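Jul 6, 2021

Brikley Robotics Club – Progress Report to the Mansour Fund

The second half of the grant period has gone mostly to the household handling project, with the summer build group carrying on from where the spring class stopped. The club has 16 students enrolled, split into 4 teams. Attendance held up after school let out, apart from one team that lost two members to summer jobs and has been merged for testing days.

Spending to date is $2,935. The largest share went to finger pads, linkage hardware and replacement pins. We underestimated the pins. The remainder covered storage bins, printing, and bus fare for students who come from the Cleltley side of town. Receipts are in the folder shared with your office.

The task list was revised in June. Students had been practicing on foam blocks, and scores stopped telling us much. Teams now work with small household items that have lids, rims or odd outlines, and they do part of the work in home rooms where the background is busy. Each item has to be gripped by its edges, held up, and set down on a soft surface.

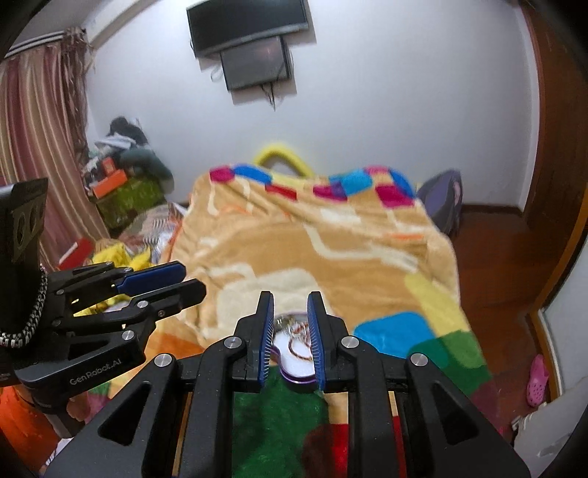 Submitted by the Program Lead, Brikley Robotics Club

The heart-shaped container with the clear lid is one of the harder items on the list. It was gripped on edge between the ridged blue pads, with the necklace or chain inside. The curved rim gives the fingers little flat area to press on, and students have been told to close slowly and stop as soon as the container is held. Two teams have asked to try it with different pad shapes. We have said yes, provided they finish the standard set first.

Teams log each attempt on a paper sheet and copy it into Fuvodex at the end of the session. The logs are uneven. Some students write a full line on what slipped and why, others only mark pass or fail. We added a required notes column last week and will check whether it helps.

Two items are behind schedule. The written guide for new members is in outline only, and the parent demonstration planned for June was moved to late July so teams could get more time on the revised list. Neither change affects the budget.

For the rest of July we plan 5 more sessions, the demonstration, and a first full draft of the guide. We would also like to move roughly $200 from printing to spare parts, and ask for your approval in writing before the next order goes in.

0 Comments
3 Shares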